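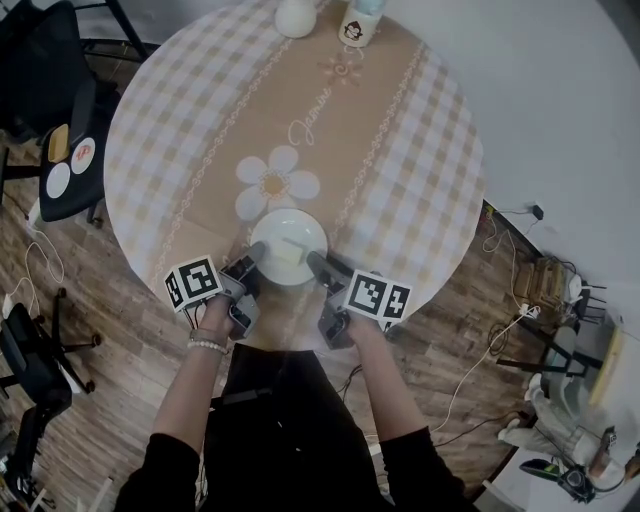 Home About Posts Archive Contact

OK quick one before I lose the whole evening. We finally have a number for the marker question and I want it written down while I still remember what we did.

Background for anyone new – we teach the arm from demos people do by hand, holding a pair of grippers, no robot in the room. Marker blocks on top of each gripper, black and white squares, and the tracking works out where both hands are from those. Fine when it works. Not fine when you tilt your wrist and the block turns away from the camera. Pose jumps, demo is junk, you find out a day later.

Kerttu's idea was to stop throwing out whole demos. Cut the bad stretch, fill it from the other hand plus whatever the motion was doing just before. I thought that was asking for trouble. Two hands on one plate are not independent but they're not glued together either.

So, the test. One task, the plate one: small soft thing on a white plate, both grippers come in from the sides, pinch, lift, put back. 48 demos. Trained 2 policies, one on the clean demos only and one on everything with the gaps filled. Same settings, same seed, same length of training. Sơn Tăng ran both on the arm and didn't know which was which until the end (Elsa insisted, and she was right to).

Filled version won. Not by a mile, but it won at the grasp, wich is where I expected it to fall over. The clean-only policy kept hovering. Comes in nicely, gets close, then dithers above the plate like it forgot why it came. My guess – the demos we used to throw away were the ones with the most wrist tilt, and the tilt is the part you need for getting under something flat. We were filtering out the skill. Ugh.

Things I don't trust yet:

One task. One table. Plate always near the edge closest to the person.

Long gaps. Filling goes bad fast when both markers drop out together, and 3 of the demos had that. Left them in, probably shouldnt have.

Jhosep says the Hirnberg people tried something close with a smoother and got nothing. Need to read their writeup properly and not just skim the plots.

Next is a rerun in November with the plate moved all over the table, then the cup task. Amber wants the fill code cleaned up and pushed to Koivisto before anyone else touches it. Fair. It is currently one file and the file is called new_new.

More when the rerun is in.

2 comments Share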